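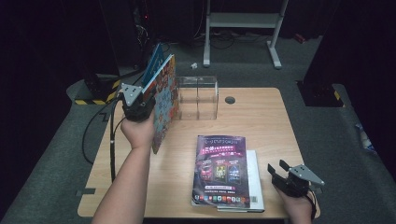
Books and magazines - the big sort, part two

2020-05-10

Quick one this week, I have 14 tabs open and dinner is late. Thank you to everyone who wrote back about the last letter. Most of you wanted more on books and less on spice jars. Fine. Books it is.

Where we are: the hall shelves are done. The kids' room is done except for the bottom row, where everything is too tall and lies on its side. Left over is what I've been calling the table pile. Picture books, magazines, the big floppy ones that don't belong anywhere. Every house has a table pile. Ours had been growing since January.

What worked for me, in no special order.

Clear one table. Not the floor, your knees will hate you. A small table is better than a big one, you can't spread out so you have to decide. Mine holds maybe a dozen books laid flat and then it's full.

Stand the picture books up. Hardcovers with a decent spine will stand on their own if you open them a crack, or two can lean together. Once they're upright you see the covers and you know right away which ones get read. Flat in a stack they all look the same from the side and you end up keeping the lot.

Magazines on top of something bigger. A magazine on its own slides and curls. Put a large flat book under it and the whole thing moves as one. I do this for anything soft - comics, coloring pads, the puzzle monthly.

Clear boxes. Yes, again. I know I go on about them. An open top, a divider down the inside, thin things on one side and thinner things on the other. I like the Henare ones, they don't tip when half empty. The Grumby ones are cheaper and fine for a shelf, but the divider on mine came loose after a month and I gave up gluing it. If you can't see into a box you will not put anything back in it. That is my whole theory of storage.

Books in other languages. A few of you asked. We have a fair number, English and Ukrainian mostly and then whatever friends pass along, and I used to keep them on separate shelves. Stopped. The kids pick by cover anyway. Now it's by height and who reads it, and I find things faster then I did before.

On numbers, for those who like them. 171 things came off the hall shelves and the table together. 58 are leaving. I thought it would be half, but the picture books are hard and I let myself be soft on them. The magazines were easy. If I hadn't opened one in a year it went, unless somebody had drawn in it, in which case it went in the drawing folder.

What to do with the ones leaving. The library isn't taking donations right now, so please don't leave bags at the door. Sellach Street has the swap shelf under the porch, still going, one household at a time and wipe the covers first. Lanov Books says they'll look at picture books in good shape once they reopen, no date yet. Call before you go. They don't want magazines, anyone's magazines, don't ask.

Cleaning covers. Glossy ones: barely damp cloth, then a dry one, then stand them up open for ten minutes. Matte ones: dry cloth only. I ruined a nice one learning that. Sticky labels come off with a hair dryer on low, go slow, peel from the corner. Leave the barcode alone if it's printed on, obviously. I spent a while picking at one before I noticed.

Torn pages - book tape, not the kitchen kind. The kitchen kind goes yellow and then it falls off and takes the print with it. One roll lasts forever. Do the repairs in one sitting with something on the radio.

From the mailbag: a reader asks if spines have to line up at the front of the shelf. No. But push the small ones forward or they vanish behind the big ones and get bought twice. Another reader wants to know what to do with a series that is missing one. Keep a list on your phone, check the swap shelf, and let it go after six months. Somebody else has been looking for exactly the ones you've got.

One more, about a toddler who pulls everything down. Bottom shelf, board books only, and make peace with it. Ours pulled down the same five every morning for most of a year.

Next time: the craft drawer. I am scared of the craft drawer. If you have a system for loose stickers please write, I'm all ears. Also string. Also those tiny beads, wich are in the carpet now and will be forever.

Replies come straight to me, I read them all, slow at the moment but I get there.

Yaryna Levchenko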